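**Can a countertop arm put away plain boxes yet, or is it still simulator-only?**

posted by dkeller_41

I want to automate one chore: taking closed, boxy containers off a counter and putting them on a shelf. One object at a time, no stacking. I have a small arm from Testau and the Ovodix planner, and so far I have only run it in simulation. In sim it completes 266 picks without a drop. Before I bolt anything to the kitchen counter I would like to know how much of that carries over. The objects are smooth, single color, no labels. Some of the surfaces are glossy black.

---

**Ingrid Yazzie**

Some of it. The planner carries over well. The pose estimate is where you will lose picks.

A block with no printing gives the estimator only its edges and corners. Rendered edges are crisp and the two visible faces differ clearly in brightness, so the fit is easy.
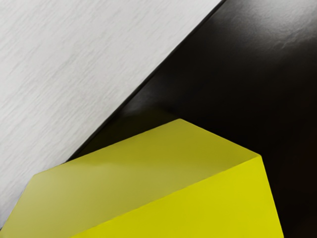
Under a real ceiling light, two faces can come out at nearly the same value and the edge between them drops out. Glossy black is the other problem. Depth sensors return holes or false depth on it, and reflections get segmented as objects. Try these in order:

- Randomize light direction and intensity in sim, then rerun your 266.
- Add depth dropout on the dark surfaces.
- Move the camera back until at least 3 corners of the object are in view. Close views with one corner leave the size undetermined.

We ran 2171 picks on a packing bench at Drollell. Most failures were bad poses, and grip slip came second. For one object type on one shelf, I would call the chore doable with a person in the room.

---

**Vesna Trajkovski**

Agree on depth. Also check friction. The default in most sims is generous. I set mine from a tilt test: put the box on a board covered with your finger pad material, raise one end, note the angle where it slides. Takes 2 minutes.

---

**Ristić**

just put matte tape on the counter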